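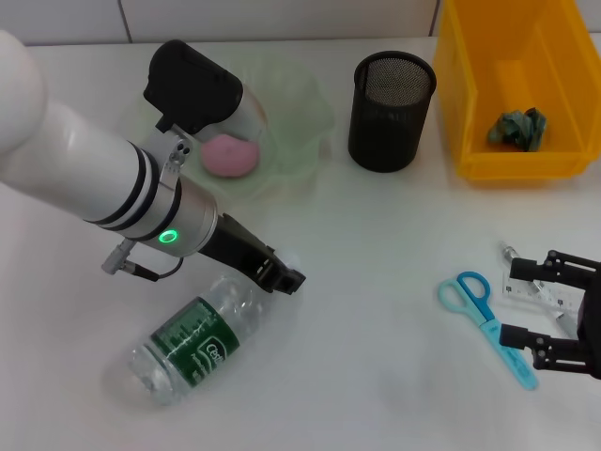
Section 6. Water Bottles, Bowls and the White Tabletop

Read this section before you put drinks on the table. It covers plastic water bottles, light plastic bowls, and the marks both of them leave. It applies to the Barnero table with the white top. If you have the older gray top, most of it still holds, but the cleaning steps are different and you should go to Section 9.

The Barnero sales sheet calls the surface "worry-free." We wouldn't go that far. It is a good, flat, easy surface that shows everything you do to it, and it has no raised rim. Anything round will roll off it if you let it.

6.1 Before you start

You will need:
One soft cloth, dry
One soft cloth, damp
Mild dish soap
The level that came in the hardware bag (or a better one, if you own it)

The supplied level is small and we have found it hard to read. If yours disagrees with a full-size level, believe the full-size one.

6.2 Checking that the top is level

1. Clear the table completely.
2. Set the level in the center of the top, along the long side. Read it.
3. Turn it a quarter turn and read it again.
4. Adjust the feet one at a time. Half a turn is usually plenty.
5. Lay a full, capped water bottle on its side in the center and let go of it gently.
6. If the bottle rolls, note the direction and raise that side a little. Repeat from step 2.

Note: Try the bottle in at least two directions. A bottle with ridged sides can sit still on a top that is clearly off, and a wraparound label can hold it in place as well. A bottle that stays put tells you less than the level does.

Note: Floors move. A table that was level in August may not be level once the heat comes on.

6.3 Bottles: standing or lying down

A standing bottle takes up less room and is easier to grab. It also tips over when someone bumps the table, and a half-empty one tips more easily than a full one. A bottle lying on its side can't fall over, but it can roll, and it will leak if the cap isn't right.

To lay a bottle down:

1. Tighten the cap. Hold the bottle upside down over the sink and count to ten.
2. Wipe the outside dry, including under the label edge, where water likes to hide.
3. Place the bottle at a slant to the table edges, at least a hand's width in.
4. Press lightly on the middle. If it crackles and springs back, fine. If water shows at the cap, stand the bottle up.

Some people say the slanted position stops rolling. It doesn't. It only changes which edge the bottle heads for, and on most tables that gives you a slightly longer run before it drops. Take the extra second, but don't count on it.

CAUTION: Do not lay down a bottle of anything carbonated. The cap test above was done with plain water and proves nothing about soda.

CAUTION: Keep bottles off the top if they have just come out of the freezer. The water that forms on the outside will pool under the bottle, and a dark label left sitting in it can bleed color.

6.4 Bowls

Thin plastic bowls with wavy or crinkled edges are popular for snacks and small odds and ends. They look nice on white. They weigh almost nothing, and that is the trouble with them.

1. Put the bowl near the middle of the table, away from sleeves and elbows.
2. Fill it before you let go of it if there is a fan or an open window nearby.
3. Lift it with both hands from underneath. A thin wavy edge bends when you pull on it, and whatever is inside goes out the other way.
4. Do not use it as a coaster or a stop for a rolling bottle. The bottle wins.

The Listus rubber dots sold for bowls are supposed to stop sliding. We tried a pack of 17. They held well on the first day and poorly after washing, and two of them left faint rings on the top. We can't recommend them. If you already have them, peel them off before storing the bowl.

6.5 Rings, drips and label marks

1. Blot standing water with the dry cloth. Don't rub yet.
2. Wipe with the damp cloth and a small drop of soap.
3. Wipe again with plain water.
4. Dry right away.

For color left by a label, leave the damp cloth on the spot for five minutes and then repeat steps 2 to 4. If the mark is still there after two tries, it is probably going to stay for a while. Light marks fade with ordinary cleaning.

Zeleke surface cream is sold as a cure for this. The tube says to work in small circles until the mark "lifts." On our test top the mark got lighter and so did the shine, and the dull patch was easier to see than the stain had been. Use it in a corner first, if at all.

CAUTION: No scouring pads, no powdered cleanser, no bleach. Damage from these is not covered.

6.6 If something doesn't work

The bottle still rolls after leveling.
Check for a loose foot. Then check the floor under it. If both are sound, try a different bottle, as some are dented in ways you can't easily see.

Water keeps showing up under a bottle with a tight cap.
Look at the outside. Cold bottles sweat. Dry it, wait ten minutes and look again before you blame the cap.

The bowl won't sit flat.
Thin plastic warps in the dishwasher. Wash it by hand from now on. We have heard that warm water and a heavy plate will flatten it out. We had no luck with that.

The top looks cloudy after cleaning.
That is nearly always soap. Go back to step 3 in 6.5 and use more water.

6.7 Parts

Replacement foot, single: part 168
Touch-up kit, white: part 921

Order from Clarnov, not from the store where you bought the table. Stores tend to send the gray touch-up kit, and it does not match. Check the number on the bag before you open it, as opened kits can't be returned.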